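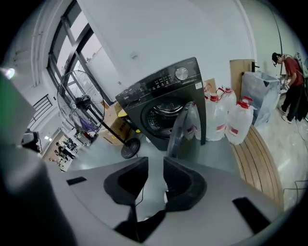 4 Der Vorführplatz am Besuchstag

Dieser Abschnitt gilt für alle, die am Tag der offenen Tür bei Sotik den Platz mit den Handgreifern betreuen. Wer nur Kaffee ausschenkt, blättert weiter zu Abschnitt 5.

Stand: 3. Mai 2018. Die Fassung für den Termin im Juli ersetzt alle älteren Zettel, auch den am Kühlschrank.

4.1 Vor dem Einlass

1. Greifer aus dem Ladekoffer nehmen und die Backen auf festen Sitz prüfen. Eine Backe, die beim Vorführen abfällt, bleibt den Gästen länger in Erinnerung als alles andere.

2. Kamera am Greifer mit dem beiliegenden Tuch abwischen. Nicht mit dem Hemd. Auch nicht mit dem frischen Hemd.

3. Rechner einschalten, Programm Erketti starten und warten, bis beide Greifer in der Geräteliste stehen. Das dauert 19 Sekunden. Mehrfaches Klicken verkürzt die Zeit nicht, wird aber erfahrungsgemäß trotzdem versucht.

4. Tür der Waschmaschine ganz öffnen und die Trommel auf Gegenstände vom Vortag kontrollieren.

5. Akkustand ablesen. Unter 81 Prozent beginnt keine Vorführung.

Hinweis: Die Waschmaschine ist Übungsobjekt. Mitgebrachte Wäsche wird nicht angenommen, auch nicht von der Geschäftsleitung.

Achtung: Kabel am Boden vor dem Einlass an die Wand legen und festkleben. Besucher schauen auf die Greifer, nie auf ihre Füße.

4.2 Greifer aufnehmen und anmelden

1. In jede Hand einen Greifer nehmen, die Markerwürfel bleiben frei. Finger, Ärmel und Besucherausweise gehören nicht davor.

2. Beide Greifer knapp über den Boden senken und kurz ruhig halten.
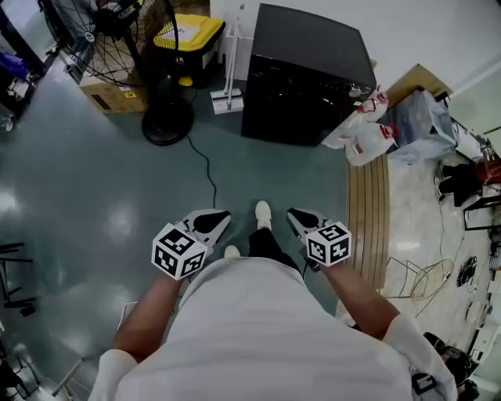 3. Die Greifer langsam anheben, bis Erketti den Ton für »erkannt« ausgibt. Bleibt er aus, zurück zu Schritt 2. Bleibt er nach 3 Versuchen aus, das Programm neu starten und den Gästen inzwischen etwas über die Firmengeschichte erzählen.

4. Erst jetzt die Aufgabe vorführen: greifen, ablegen, Tür schließen. Gleichmäßig bewegen. Die Aufzeichnung übernimmt auch das nervöse Zittern, und zwar sehr gewissenhaft.

Achtung: Nicht rückwärts gehen. Der Ventilator steht dort, wo er steht, und weicht nicht aus.

4.3 Gäste selbst probieren lassen

Höchstens 6 Personen pro Gruppe, von denen immer nur eine die Greifer hält. Kinder dürfen mitmachen, Gäste von Rorkunby ebenfalls, sofern sie vorher unterschrieben haben.

Fehlermeldung »Akl 3«: Ein Würfel ist verdeckt. Meist durch einen Daumen.

Nach der letzten Gruppe Aufnahmen speichern, Greifer laden, Trommel noch einmal kontrollieren.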